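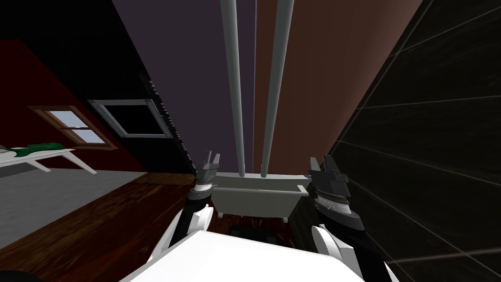 Chapter 7: Who Cleans Up After the Robot?

Vendors promise that a two-armed machine will take over the dull work. Be careful with that word, "take." When Altasbridge, a housekeeping contractor, brought in robots in December, no job vanished. Moataz Salem used to scrub bathrooms. Now he answers alerts from 39 of them, for the same pay, and still does the corners himself. Was he relieved of work, or handed a different kind?

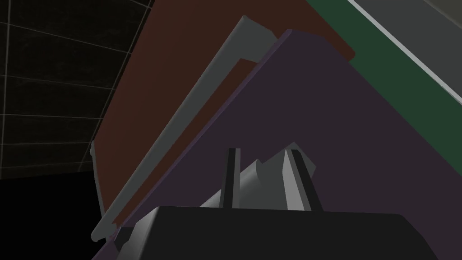 Figure 7.2 Gripper fingers close to a purple panel (simulation).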